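Inside the Zoris test house: a morning with a robot that got lost

Mon 15 January

I have wanted to see the Zoris lab since I first read about its virtual apartments, so when the open morning came up I signed up right away. There were 15 of us, a mix of students, engineers and plain curious people like me. Coffee first, badges second, then straight up to the second floor and the big screens!

Zoris trains a two-armed robot for household jobs, and nearly all of the early practice happens in simulation. The team builds a home on the computer, puts the robot in it, and lets it try a job again and again before a real machine moves a finger. The software is called Britico. The job that morning was a simple one: clear the items off a long table and carry them to the next room.

What made the visit so good was that they showed us a bad week. Back in August they ran this job 470 times overnight and came in to find 180 failed runs. They spent most of an hour taking us through the reasons, and I loved every minute of it.

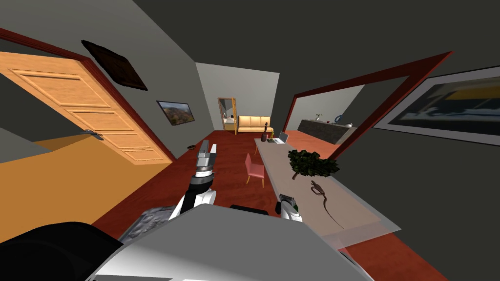
What went wrong

The trouble was in how the robot kept track of its own position. Each time it bumped a piece of furniture, even lightly, its idea of where it stood slipped a little. After a few bumps it was reaching for things that were a hand's width away from where it thought they were. In the replays you could watch a gripper close very carefully on nothing at all, then the robot would turn and set off to deliver it.

The safety side was more serious. Britico has a stop rule called Xia that should halt both arms after any contact the robot didn't plan. It was only listening to one arm. The other could push against a chair for as long as it liked and the run would carry on. In a real home that chair might have a person in it, and the team didn't try to soften that point.

How they fixed it

Both arms now report to Xia, and the robot has to look around and find its position again before it reaches. They also wrote a short set of 100 runs, named Aso, where things are placed badly on purpose. Every new version has to pass all of them before it goes near the real robot.

We got to watch a few Aso runs live. One stopped halfway through a reach and the whole room cheered, which must be the first time I've heard applause for an emergency stop.

If you go, bring questions (they'll happily stay on through lunch) and sit near the left-hand screen, where the contact log scrolls by. Parking is behind the building, and the gate code comes with your ticket.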